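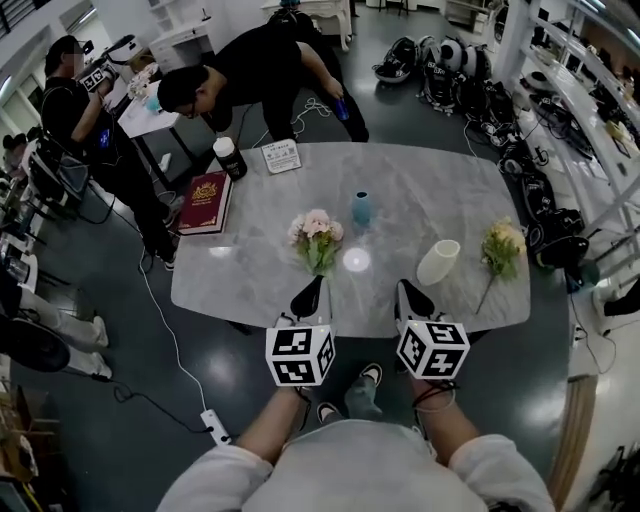 The marble-patterned table, with a dark red hardcover near the far left corner.

Vondmont Marginalia
A README for the handwritten notes people leave in library books

Welcome, and thanks for stopping by! Vondmont Marginalia is a collection of 1684 notes copied out of the margins of old novels, cookbooks and hymnals (mostly pencil, a fair bit of fountain pen, and one very cross run of green biro through a book on keeping bees). Colton Petrenko started typing them up in April, and I joined in once I saw how good the grumbling was.

What's in it

Each row has the note as written, the page, the kind of book and our best guess at the writing tool. Spelling is left exactly as we found it, so "colour" and "color" may turn up on the same page. The notes come from 156 books, and 28 of them are in French, which Gaétan Leclerc read through for us, very patiently, over a good many evenings.

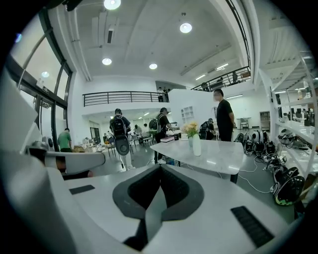
White walls, and tall windows in dark metal down the left side.

Files

notes.csv: the notes themselves
books.csv: one line per book, joined on book_id
fehr_codes.txt: the short codes for underlining, stars, crosses and little pointing hands, named after the Fehr shelf where we first needed them

Known problems

Roughly 80 notes are marked "unclear", and I'd love a fresh pair of eyes on those if you have a favourite way with bad handwriting. Page numbers in the Clundeo cookbooks are off by two, and I haven't got to fixing them yet. Names and addresses have been taken out and replaced with [name] or [place].

Using it

Help yourself for teaching, writing or plain nosiness. Please credit Vondmont Marginalia, and send corrections through the Zodow page.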